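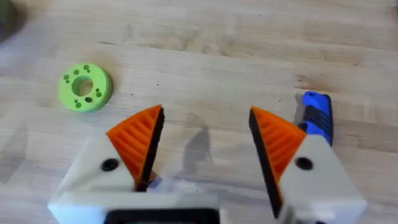
Urnbridge spacer rings, back in stock from April. We had a gap over the winter while Hiba Mansour sorted the new green, sorry to everyone who was on the waiting list. Same part as before, same hole pattern – small round holes in groups either side of the big centre one, lime green, matt finish. Lies flat on the bench, so you can mark through it before you drill.

Code 319. Sold in packs of 2. Outside diameter 44 mm. Singles on request, email first please, don't just order a pack and ask us to split it.

Fits: the Skultlow lamp base, both versions. Also the Grarirum stand if you leave the felt pad off. Does NOT fit the Ghanem bracket, the holes dont line up, we've had three people try.

Fitting
Ring goes on before the shade collar. Screws not supplied, use the ones that came with your base. Hand screwdriver only – a power driver will go straight through the wall of the ring. Stop when it's snug. If a hole feels tight, clean it out with a small round file, go gently.

Colour
Lime green only for now. Grey may come back, no date yet. Green varies a touch between batches so order everything you need in one go if its going somewhere visible.

Care
Wipe with a damp cloth. Keep off radiators and windowsills in full sun. No solvents.

Returns
Unused rings back to us within the month, in the bag, with your order slip. Write to Ghada Sayegh in the shop. Drilled or filed rings can't be returned, sorry.

Trade orders and anything bigger than ten packs – Burgi Koller, mornings only.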